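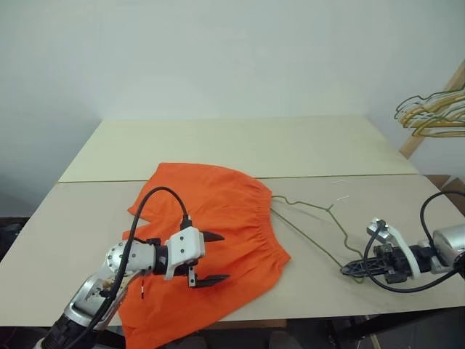 What the second arm really cost us

Posted 10 June 2022

So the budget is done! Kwame Eshun and I finally closed the spreadsheet for the hanger job, and I've been itching to write it up while the numbers are fresh.

The job sounds small – get a pair of shorts onto a wire hanger with two arms – and that's how I priced it back in January. Two arms, two grippers, a table, done. I was so pleased with myself. Then came the list of everything else, and that list came to $3807 before freight. Brackets, wrist cameras, cables, spare fingers, a clothes rack, more cables (I will never again put cables under "misc").

My favourite line is still the wire hangers. We ordered 122 of them in mixed colours from Midbridge and they were the cheapest thing on the whole sheet, and I love them. Thin wire is a properly hard thing for a gripper to pick up off a flat table, so you get a lot of problem for your dollar. 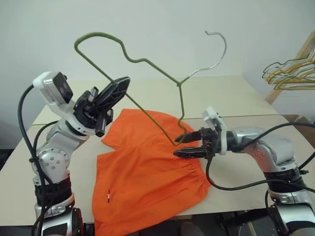

Fingers were the big argument. Pirine quoted us four sets and Hilis quoted seven for nearly the same money, but the Hilis ones had a longer lead time and we'd have been sitting on our hands. We went with Pirine and I'd do it again.

Next round I want a line for spares from day one, and a second quote on mounts from Nic Giolla, who were lovely on the phone. Kwame wants a bigger table. I've told him to measure the doorway first, and he's gone off to find the tape.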